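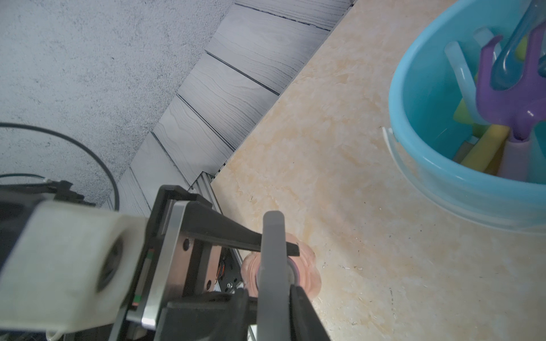 According to Reinaldo Bittencourt, a kitchen surface with a pattern is the one that a tenant cleans last, and it is also the one that he wipes too quickly. He made this remark in the second interview, before we had asked anything on patterns, and it gave us the direction for the present section.

Figure 2. Beige marble-patterned countertop with a small pinkish translucent object.

5. Pattern, visibility and the habit of wiping

In the previous section we treated the countertop only as a place of work. Now we turn to its appearance. Of the 145 households which received our questionnaire in Furley and Kimari, 129 returned it complete, and all the answers used below come from these. The question was formulated in an open way: "How do you know that your kitchen counter needs cleaning?" We did not offer a list, as the pilot version had shown that respondents tend to tick everything which sounds responsible.

Most of the answers name the eye first. People look for crumbs, for rings left by cups, for dried drops near the stove. A smaller group names the hand: they pass the palm over the surface and decide by what they feel. It is this second group that interests us more, for it is found mainly in the homes with a veined or speckled counter. In homes with a plain white counter the hand is hardly mentioned. One respondent from Kimari wrote that on her old white counter she "saw everything and had no peace," while on the new one she has to bend down to the level of the window light to find the sugar.

A beige ground with a marble pattern, of the type in Figure 2, was the most frequent in the rented apartments of our sample. The rental company Chatzigeorgiou, whose apartments in Furley form a large part of the sample, confirmed to us in writing that it prefers such surfaces when it renovates. The reason given was the price of complaints: a new tenant who sees a stain on the first day will call the office, and on a patterned counter he sees fewer stains. The company did not claim that the patterned counters are in fact cleaner, and our material does not permit to say this either.

It would be too simple to conclude that the pattern makes people careless. Several respondents described a fixed routine, for example wiping after each meal, which does not depend on what they see. These respondents were often persons who had grown up in a house with a dark or strongly patterned surface. They learned the wiping as a rule of the day, in the same way as closing the gas. Respondents who moved from a plain counter to a patterned one reported the opposite experience, and some of them said that they needed months until a new habit was formed.

The product used for wiping seems to play a small role. Voltau, a spray sold in both towns, was named often, but it was named by both groups and with the same kind of comment, mostly on its smell. We therefore leave the products aside.

One limitation must be mentioned. The questionnaire was sent in September, when many families in Furley make preserves, and the counters are then in heavier use than in other months. The answers on sticky residues should be read with this in mind. The interviews were conducted later, and in them the preserves are hardly mentioned.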